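Notebook, Cimix polymer bench, December

Subject: detection of printed lower receivers in the Zatier screening set, second pass

Picked up from last entry. The Zatier classifier flags printed firearm components from mesh files before they reach the print queue. Set now holds 1,521 meshes after removing duplicates, down from 1,767. Most of the duplicates were the same part rescaled or mirrored, which the old hash did not catch.

Reran with the threshold unchanged. Misses are still mainly split models, where the part is cut into two or more bodies and meant to be glued. The Lyimo filter handles these if the cut is planar. It fails on stepped cuts. No fix yet.

False alarms: drill housings, a caulking gun handle, two camera grips. All share the grip angle feature, so that feature gets a lower weight in the next run.

Policy note for whoever writes the Pristurby report: the state bill as drafted covers finished parts and says nothing on files. Our numbers should not be quoted as if they answer the file question. Keep the two tables separate.

Still open
1. Pull 100 harmless meshes at random from the 1,000 held back and check labels by hand. Two were wrong last time.
2. Rerun the stepped cuts with the joint tolerance doubled. Log run time as well, the last batch stalled at 3:40 p.m. and the log has a gap.

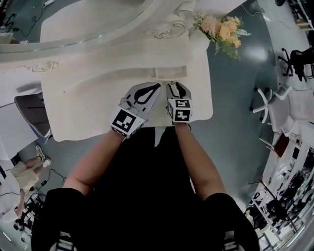 3. Ask Pristurby which version of the bill text they are working from. Ours has the older definitions section.
4. Move the raw meshes off the shared drive. Access list is out of date.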